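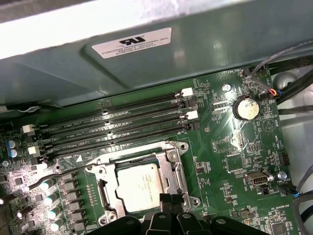
Sunday, February 23, 2020
Vávra

1/ Yesterday was the first time we ran "Cero" from the first line to the last without stopping. I want to write down some things while I still remember them. It will be a long thread, sorry to those who follow me only for the cake.

2/ For new people: "Cero" is a play for 6 actors, and it happens in a waiting room at a border. I did the translation and I am also the prompter. We are the Vanero company, and we open in April in the back hall of the old Clilovitz dance school.

3/ The hall has 38 seats if we keep the piano where it is. The piano cannot be moved, we asked. So the piano is now part of the border station and one of the guards does his paperwork on it.

4/ Running time was too long. The second act is the problem, especially the scene with the lost suitcase. In my language this scene is quick because the verbs are short. In English everybody must say "I would have" and "you should have" all the time and the joke arrives late.

5/ I cut 16 lines last night. Most of them were my favorites. The director read the new pages this morning and wrote back only "yes," so I think she had wanted to cut them for weeks and was being polite.

6/ About prompting. I sit on the left side, behind the curtain, with the text on my knees. An actor who has forgotten the line breathes in and holds it. An actor who is making a pause also breathes in and holds it. I still give the line to the wrong one, and yesterday the grandmother looked at me in a way I will not forget.

7/ We agreed on a sign after that. If she touches her left sleeve, she needs the line. Now she must remember not to touch her left sleeve for any other reason, and the costume has very itchy sleeves.
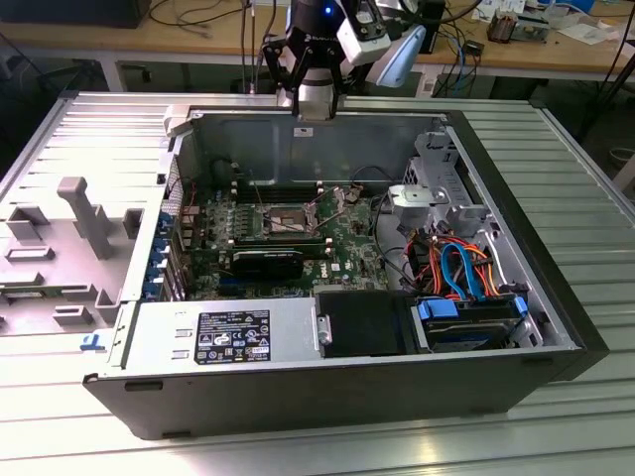

8/ Money, because two people asked me. The fund is at 3293 dollars. This pays the hall, the rights and the printing. It does not pay for a second weekend – we will decide on this after we see how the first tickets go.

9/ The programs will be one sheet, folded. I wanted a page of notes about the author and the history of the play. The others said that people in a small hall read the program before the lights go down and then sit on it. So, half a page.

10/ A question for theater people here. Our audience walks in through the same door the actors use for Act One. Do you let the actors wait outside in the hallway with the public, already in costume? Or do you hide them in the kitchen until everybody sits? We tried the kitchen. It is a very small kitchen.

11/ Several of you answered "hallway" before I finished writing this thread, thank you. One person asks if the guards could check the tickets. I like this very much. I will bring it up on Tuesday, but the younger guard is shy with strangers and I don't want to force him.

12/ Next rehearsal we do only the second act, two times, with the cut pages. I have to print them tonight and mark the pauses in red pencil, so I stop here.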